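Search this site

Home | Work | Workshop | News | Contact

Posted in: News > Exhibition Builds

Grunham completes giant lettering and lantern arch for the Priledstead winter show

2020-12-15 -- Grunham, the design and fabrication workshop, has finished its biggest exhibition build yet, and the whole team is thrilled to see it standing! The piece is a walk-through lantern arch with the word PRILEDSTEAD running over the top in tall, hand-finished letters, and it now greets visitors at the main entrance to the Priledstead winter show.

The job began in June, when show director Thandeka Adams asked for an entrance people would want to walk through twice. Designer Anel Dlamini came back with a curved timber frame covered in 3,018 cut paper and acrylic leaves, each one fixed by hand so that it moves a little when the doors open.

"I drew the first version on the back of a delivery note," said Dlamini. "Seeing it full size, with light coming through all those leaves, I had to go outside for a minute. It's lovely. I'm so proud of everybody who worked on it."

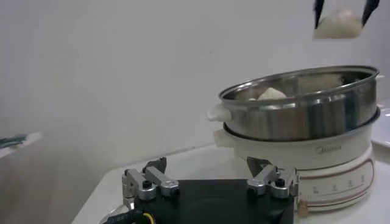 How it was built

The letters were cut from sheet board on the workshop's flatbed router, then built up into deep boxes with a bendy ply skin around the curves. The two Ds and the S took the longest -- tight inside curves always do -- and the S was skinned, stripped back and skinned again before Mandla Magagula, who runs the finishing bench, was happy with it. Every face was filled, sanded and sprayed in a warm off-white, with a deep red on the returns.

The arch itself comes apart into nine sections that bolt together from the back, so no fixings show on the public side. Lighting partner Cliden supplied the low-voltage strips and spent a long evening on site getting the brightness right.
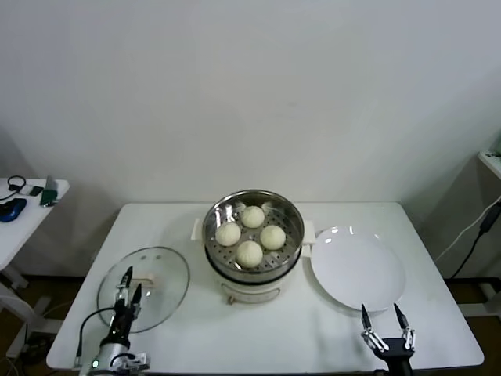 Magagula said the fit-up went better than he had dared hope. "We had a dry run in the yard, in the wind, and it went together like a dream. On site we were done before lunch on the second day."

After the show closes, the arch will be packed into crates and stored for next season. The leaves can be swapped for a new color without touching the frame. 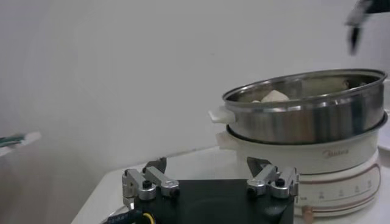 Adams is already talking to the workshop about a matching sign for the café hall, and Grunham hopes to share drawings in the new year.

Press contact: Rosângela Vieira, Grunham press desk. Pictures of the finished arch are available on request.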